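# In Praise of the Loud Bed

Rungnapa Nilsuwan owns 6 sheet sets and not one of them is plain. I loved her for that before I'd even put my bag down! She irons pillowcases (she really does) and she will talk for an hour about the difference between a peony and a dahlia when both are printed on cotton and washed every week.

Her rule for flowers is simple: more of them. Big blooms go on the mattress, small ones go on top, and the pillows can do whatever they like. I went home and tried it with an old striped duvet and it looked terrible, so clearly there's an eye involved. Hers comes from her mother, who sold fabric by the yard from a shop called Lei and brought home the ends of the rolls.

Laundry day is when it all gets wonderfully out of hand. Clean clothes land on the bed in one heap, flowers on flowers on flowers, and Rungnapa sorts them from there.

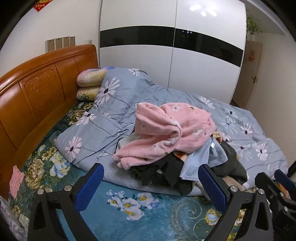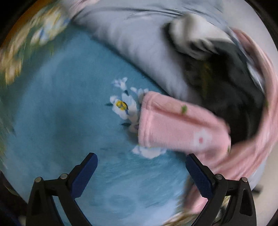 *Teal bedding with printed flowers, and flowered pink on top of it.*

She starts with whatever is softest. Fleece gets folded in thirds, sleeves tucked behind, and never goes at the bottom of a stack. Shirts are next, buttoned at the neck only. Dark things wait until last, so she can check them for lint by the window, and small pieces get folded flat and carried off in one armful. I timed a full load on my phone and it came to some 50 minutes, though a good part of that was us talking.

What I keep thinking about is how cheerful a chore can be when you like looking at what's in your hands. She's had one of her pillowcases since she was a student, and it has gone so thin you can nearly read through it. She won't part with it. The next set is already picked out, by the way: orange poppies on navy, and she's waiting for May to put it on.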